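Clearing the Floor, and What Came Up With It

I had meant to do this back in March, and of course it is now May. The room at the end of the hall had filled up the way rooms do, a bag set down here, a box from Osik leaned against the wall there, until I was walking in sideways. So at 9 in the morning I made a pot of coffee, put on the radio and told myself I would not come out until I could see carpet from one wall to the other.

It took a good deal longer than the 35 minutes I had promised myself! I am one of those people who can't put an old thing in a box without reading it first, and there were receipts from the Devham flea market in there, a shoebox of postcards, and the instructions for a lamp we gave away two winters ago. I sat on the floor with those for far too long and regret none of it.

My method, if you can call it that, is to start with the floor and leave the shelves for last. Everything that lives on the carpet gets picked up, looked at, and sent off to a new spot. Flat things go in a stack by the door — boards, trays, pictures without frames — and anything that is only packaging gets folded down right away, before I can decide it might be useful. Then I vacuum slowly, twice, once in each direction. I do like this carpet. It's a blue-gray one with little light flecks all through it, very forgiving of crumbs, and I had forgotten how nice it is with nothing much on top of it.

The flat things were the most fun to sort. One board with rounded corners has the loveliest golden browns in it, with dark branching lines like a tree in winter, and the edges are chipped from wear. I paid 5 dollars for it and I would pay it again. It's staying.

Carpet first, carpet again, and then the board with its tree.

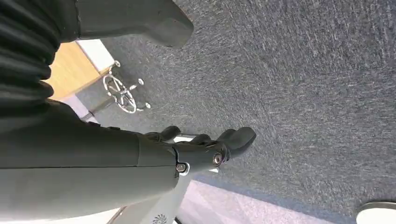
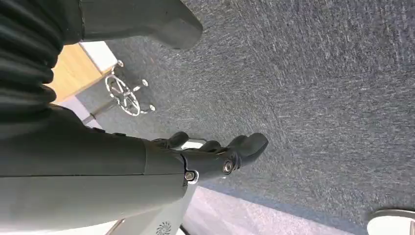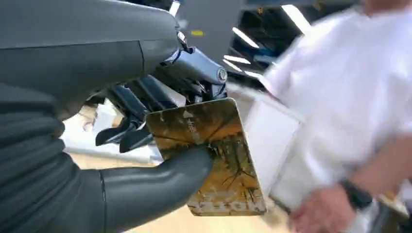

What went where

The postcards have moved to the Norðdahl cabinet in the hall, in the drawer that sticks. The lamp instructions went into the recycling along with most of the cardboard. Two bags are by the front door for the thrift store, and I have made a rule that they can't come back in, not even to be checked.

The shelves are still a mess, I'm afraid. I'll get to them next, once I've found a basket that fits the bottom one — the one I have is a finger too wide, and I've measured it three times hoping for a different answer.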